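Home | Canteen | Menus | Staff Questions | Contact

Niltstead Canteen: questions about the plate robot

Since August we have a robot arm in the dish return area of the Niltstead canteen. Many colleagues asked us about it, in the kitchen and also at the tables. I collected the questions and answer them as exactly as I can.
Krisztina Fodor, kitchen operations

What does the robot do?

It sorts the returned plates. It takes one plate at a time and sets it down by type, so the person at the dishwasher gets them in order. The arm was installed by the company Teltik. We call it Pap, because this was the name written on the delivery box and it stayed.

Does it do the washing also?

No. Washing, drying and checking for damage are done by people, as before. Glasses, knives and forks are also sorted by hand.

Will somebody lose the job?

No one in the dish team was dismissed and no contract was made shorter. Before, we had 3 persons on plate sorting at lunch. Now one person stays with the robot, and the other two work at the serving line and in cold preparation. For one colleague this meant a new starting time, 10:30 in place of 11:15, and we agreed on it together with her.

How many plates does it handle?

On a normal lunch it sorts 463 plates. A trained person is faster. In our test a colleague did 204 plates in the time when the robot did 58. The difference is that the person has pain in the wrist after some weeks of this work, and this was the complaint we heard most often from the dish team.

Why do we still have so many different plates?

We kept the old sets, because buying one new set for everybody is expensive. The robot must learn each type separately. Color helps it, but a shiny rim under the ceiling lamps is still difficult.

The fingers hold a plate by its edge, one finger on the inner face and one on the outer side. With the orange plates it looks like this:

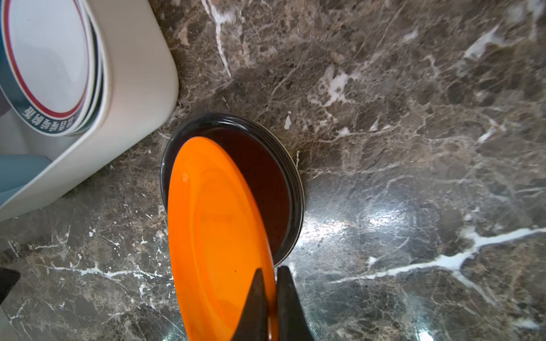

What do I do if it stops?

Press the yellow button at the side of the table and wait until the lamp is off. Only then take the plate out. Please do not pull a plate from the fingers while the lamp is on, even if it seems to be loose. Write the time in the notebook, also when the stop was short.

Who is allowed to work next to it?

Everybody who did the one-hour training. If you missed it, ask me for the next place. Temporary staff must do it too.

Is my work recorded?

The camera at the arm looks down at the plates and the counter. The pictures are used for improving the grip. They are not used for measuring how fast a person works, and this is written in the agreement with the staff.

Will the Trokstead canteen get one?

It is not decided. The return area there is narrow, and the colleagues want to first hear how it goes with us. If you have an opinion about it, good or bad, please tell me before the next staff meeting.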